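Participate > Open Days > Call for Participants

Search this site Enter keyword Go

Call for Participants: Robotics Open Day at the Halatden Workshop

Applications are open to members of the public and to working tradespeople.

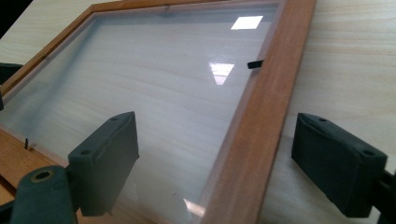 Fundanell invites applications from adults who wish to take part in its winter open day on robotic handling of household objects. The event is organized jointly with Gutia and will be held at the Halatden workshop. Participants will watch a demonstration, receive instruction in the use of a hand-held gripper, and then carry out a set of handling tasks under the supervision of staff. The tasks use ordinary items, among them a reddish-brown wooden picture frame with its glass in place, to be gripped by one side rail with a finger on either side of the wood. Small black clips hold the glass, and participants will be asked to keep the fingers clear of them. Other stations cover folded cloth, closed boxes and kitchen utensils.

Places are limited to 50. The previous call drew 137 applications, and early submission is advised.

Who may apply

Applicants must be 18 or older and able to stand at a workbench for the length of a session. No experience with robots is required. Picture framers, glaziers, packers and others who handle breakable goods in their daily work are especially encouraged to apply, and should name their trade on the form. Employees of Gutia or Fundanell are not eligible.

What the day involves

Each participant will be assigned to one session. A session lasts four hours, including a break, and is made up of a demonstration in the Bhatt Room followed by practice at the benches. Participants work in groups of four, with two staff members assigned to each group. Motion data from the grippers will be recorded during practice — participants will be asked to sign a consent form on arrival and may withdraw at any time.

Closed shoes are required. Long hair must be tied back, and loose jewelry should be left at home. Safety glasses and gloves are provided in several sizes. Face coverings must be worn indoors, and benches will be spaced apart.

Participation is unpaid. Lunch is not served, but travel costs within the county will be reimbursed on presentation of receipts.

How to apply

Complete the application form and return it to the Open Day Office, Fundanell, by Thursday, December 3, 2020. Forms may be sent by mail or left at the front desk of the Halatden workshop. Please state any access needs and whether a morning or an afternoon session is preferred. All applicants will be notified in writing before the end of December.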